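Speaker notes, Deltby small shops evening, 2024-04-18
Can the machines do the chores yet? 20 min + questions

Slide 1. Title. Say hi, thank Roxana for the room. Mention slides go up after. Don't do the joke about the dishwasher, half of them heard it in September.

Slide 2. The short answer. No. Some chores, some of the time, in a room somebody set up for it. Say it early so people relax. Then: why I still think it's worth an hour of your week to follow.

Slide 3. What already works. Floors (flat, no cables). Conveyor stuff, same box all day long. Lawn. Stop there, don't get into cars, we lost 6 minutes to cars last time.

Slide 4. What doesn't. Sorting a drawer. Folding. Putting small parts back in the right compartment. Anything thin lying flat on anything else. Ask the room who has a screws drawer. Wait for hands.

Slide 5. Picking up a flat card. SLOW DOWN here. People do it by sliding it to the edge or getting a fingernail under. Gripper has no fingernail. Try it yourself with two pairs of kitchen tongs, I have tongs in the bag, get someone from the front row up. Miroslava if nobody moves.

Slide 6. Where the learning comes from. A person does the job with the grippers in their own hands, over and over, and the machine gets trained on the recordings. Marker cubes on top are for tracking where each hand is. Leave the picture up while talking. 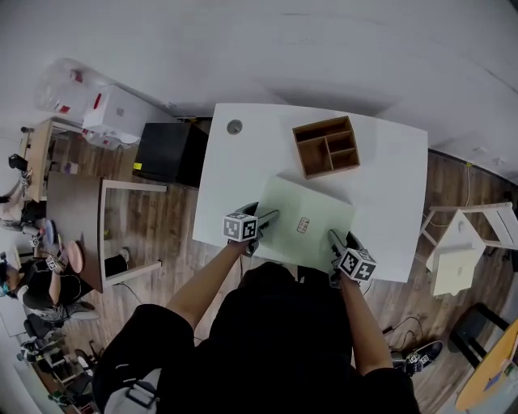 Notes: 728 words | Reading time: 3 min

Still slide 6. Point at the small card on the green sheet, then the organizer with the compartments behind it. Ask: how long would you give a new hire to learn to tidy small things into a box like that? Somebody will say one minute. Right. Then ask how many tries they'd give a machine. Let it be quiet a second.

Also point out both hands are busy. Two-handed work is where it gets hard, one side holds, other side moves, timing matters. Jar lids, zippers, tape.

Slide 7. The Sirko trial. Natalina's numbers are not ready so NO numbers. Just tell it: the arm at Fumico put parts in bins fine on Monday, somebody swapped the bins for a slightly deeper kind, and it kept letting go too high. Severyn spent 2 days on it. A teenager would of looked down and fixed it.

Slide 8. What to ask a vendor. Read these out, they'll want to write them down.
- whose table was it trained on
- what happens when it drops one
- who resets it, and do you pay that person
- can we see it on our stuff, with our lights
Zernton people may be in the room, be nice.

Slide 9. My guess for the home. Laundry last. Clearing a table before that, slow, plastic plates first. I was wrong about windows, admit it. Tymofii bets the other way on laundry, he can argue it in the Q&A if he wants.

Slide 10. For shops. Pick one boring job, same parts, same spot. Keep a person near it. Don't buy for the job you wish you had, buy for teh one you do every morning.

If short on time skip 7 and go striaght to 8. Don't skip the tongs.

Q&A, likely ones:
Will it take my job? Long answer, give the short one: parts of it, the dull parts first, and talk to Roxana about the training course.
Price? Don't guess. Take their email.
Is it safe around kids? Depends on the arm, ask for the force limits in writing.

Bring: tongs, clicker, spare batteries, the long HDMI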